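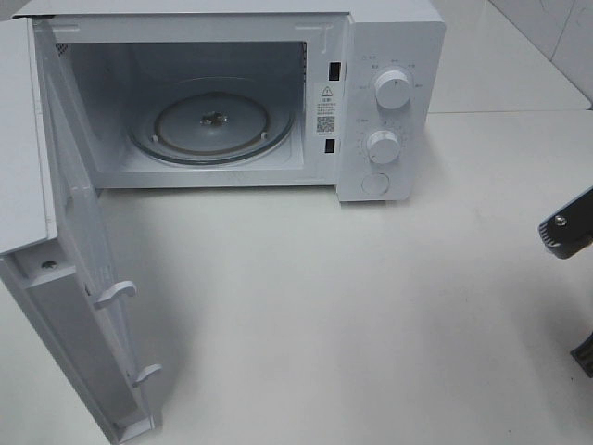 Feeding two people during a kitchen remodel without going broke?

soupseason_wokdale
Asked in Home & Kitchen

Hi all, long-time reader, first post. We're in Wokdale in a little house with a galley kitchen and we finally signed with a contractor (Tretero, if anyone local has used them, I'd love to hear how it went). The quote came in at $3555 for the sink wall, the counters and the floor, and they're saying five weeks with no stove and no kitchen sink. The fridge gets to stay but it'll be living in the hallway.

I sat down last night and added up what we spent on takeout the month we had our floors done upstairs, and it was $243, and that was with a working kitchen! We were just tired! So I'm kind of scared of what this is going to do to us.

What I've got for a setup: a folding table in the dining room, a microwave, a slow cooker, an electric kettle, and the bathroom sink for dishes (ugh). My husband will eat anything. I get sick of stuff fast, and neither of us can face another sandwich after about day three. Work starts in October so grilling outside is a maybe.

How did you all get through it? Do you cook ahead? Is it worth buying a hot plate? And how do you stand the dishes?

porchlight_m
Reply

Oh I feel this one, we did ours two years ago and five weeks turned into nine, so plan for more than they tell you (sorry!).

What saved us was cooking ahead like crazy the two weekends before demo. I made chili, a big pot of lentil soup, pulled pork, and meatballs in sauce, and froze all of it flat in zipper bags so they stacked like books. Write what it is on the bag with a marker. You think you'll remember and then you're thawing spaghetti sauce for taco night. Freeze in portions for two, too, not the whole batch, or you'll be eating the same thing all week and it sounds like you'd hate that.

The stuff that goes WITH the frozen things is what keeps it from getting boring. Rice, baked potatoes, bagged salad, tortillas, those steam-in-the-bag green beans. Potatoes do great in the microwave. Poke them with a fork, turn them over halfway, and let them sit a few minutes before you cut in. For thawing and for anything with cheese or cream I keep the power way down and take longer with it, and I stir more than I think I need to.

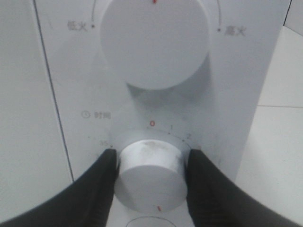

Power knob up top: 低火 is low heat, 高火 is high.

Dishes: buy one plastic dish tub that fits in your bathtub and carry everything in it. Wash in the tub and not the bathroom sink, you'll save your back and your faucet. And scrape plates into the trash really well, bathroom drains are not made for rice. We used paper plates for breakfast and I refuse to feel bad about it.

I'd also pick one takeout night and stick to it. We did pizza on the night the guys ran late, and having it planned meant I wasn't caving every other day.

grumblebee
Reply

just get a hot plate

lei_street_cook
Reply

I'll second the hot plate but with some details, because we burned through two of them. The first was a cheap coil one and it took forever to boil water. Then we got a Gunimach induction burner and it was so much better, we still pull it out at Thanksgiving. You do need pans a magnet sticks to, so check yours before you spend the money.

Please don't run the burner, the slow cooker and the kettle off one power strip. Ask me how I know! Our dining room outlets are all on one breaker, and we spent the first few nights walking down to the basement in our socks. Plug the burner straight into the wall and put the slow cooker in another room. Ours sat on a dresser in the guest room and the whole upstairs smelled like pot roast, so there are worse things.

Hang a sheet of plastic over the doorway and tape it on all sides before they touch the floor. The dust gets in everything. I had grit in my coffee mugs and they were in a closed box.

Also ask your contractor if they can leave the old sink hooked up until the new counters are ready to go in. Ours said yes and it cut our no-sink time down to eight days. It never would have crossed my mind but a neighbor told me to ask.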